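**Dilside library keeps its late hours through April**

Good news for anyone who has ever rushed up Mollel Street at five minutes to closing with a bag of overdue paperbacks - the Dilside library will go on staying open until 9 p.m. through the end of April, and if the numbers hold up it may well stay that way for good.

The longer evenings began over the winter as a trial, and plenty of people wondered whether anyone would want to come out in the cold after supper. They did, and they brought their kids and their neighbors along with them. Samina Swati, the branch manager, told us the library had 937 visits after 6 p.m. in the first month alone, against 670 in the second, when the snow kept a good many of us at home.

"I expected students, and we got students," Swati said, "but we also got people coming straight off a shift who hadn't been inside a library since they were in school. One man renewed a card that was 32 years old. We had to look up how to do it!"

The evening book group, which started with a handful of regulars and a borrowed coffee pot, has grown to 11 members and is now making its slow and happy way through a very long family saga. Peiyu Qin leads the talk most nights and is glad to have newcomers, even those who are a few chapters behind (so is she, she says, more often than she'd like).

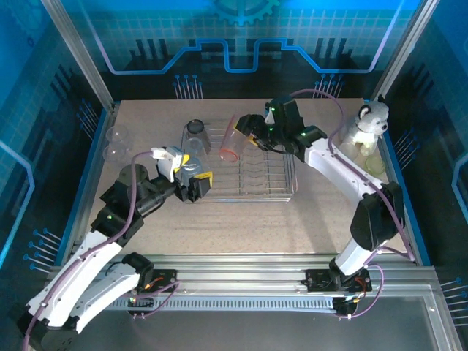
Parking behind the building stays free after 6 p.m., and the Prevgate bus still stops at the corner, though riders should know that the last one leaves a little before closing. Cengiz Akyol, who rides it home from the reading room, has asked the bus company to push it back by a quarter of an hour, and he is hopeful they'll say yes before summer.

The children's room will close at 7:30 p.m. as before. Story time keeps its morning spot, and large-print books have moved downstairs next to the newspapers, where the chairs are softer and the light is a good deal better. Cards are free to anyone living in Dilside, and the front desk can make one up while you wait.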